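Desdale Local History Archive: Frequently asked questions

What does the archive hold?
The Lullgate Collection comprises 592 catalogued files on houses, shops and meeting halls in Desdale, together with 2,020 photographic prints. Most relate to residents active in medicine, labour organizing and the churches.

Who compiled the catalogue?
Firdevs Dönmez prepared the original finding aid. Abdelilah Slaoui revised the street index, which was last updated on 10 May 2021.

How do I find the history of a particular house?
Search by lot number first. Civic numbers on Brostov Street were reassigned, and older directories use the previous series. A concordance is kept at the reference desk.

Can I order copies?
Yes. Each request may cover up to five items. Allow four weeks for processing. Cheques are accepted.

Are the Bhattacharjee interviews open to researchers?
Transcripts are open. Audio recordings are restricted under the donor agreement and may be heard on site by appointment only.

Is the reading room open all year?
It closes in September for shelf inspection. Email enquiries are still answered during the closure. 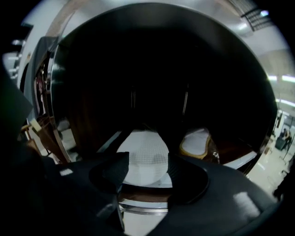
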